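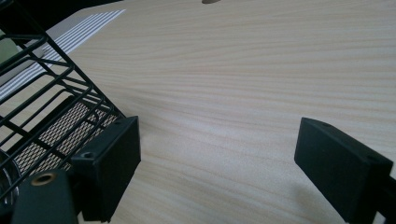
ymathias replied:
Ynyr Mathias again. Before anyone recommends a finish, which oil is on it now? Hardwax over old linseed will stay tacky at 4 degrees or at 26.

hrkoo
No linseed. Pale blonde top, matte, bought in June from Menduleck. Their sheet only says "sealed". My question is whether bare wire feet will mark it. The rack is black wire and I want to leave it there permanently.

A_Damasceno
Wire will mark it. Coating wears through at the contact points, then you get grey iron stains wherever there's moisture and tannin. Fit 3 mm silicone feet.

ymathias
Disagree on the tannin. A timber that light in colour is often maple or ash, both low. Denting is the likelier fault. Spread the load with a board.

A_Damasceno
You can't identify a species from colour. Stain or dent, the feet fix both.

hwacheon
They don't fix both if they're cheap rubber. Plasticizer migrates into the finish and leaves a yellow ring. Silicone or felt only, and felt holds water.

hrkoo
I have a white ridged sheet I could cut down to go underneath. Any objection?

ymathias
Ridges concentrate the load in lines and trap water between them. Flat cork is better — sealed on the bottom face.

hrkoo
Cork it is, with silicone feet on top. Will post again after 158 days or the first stain.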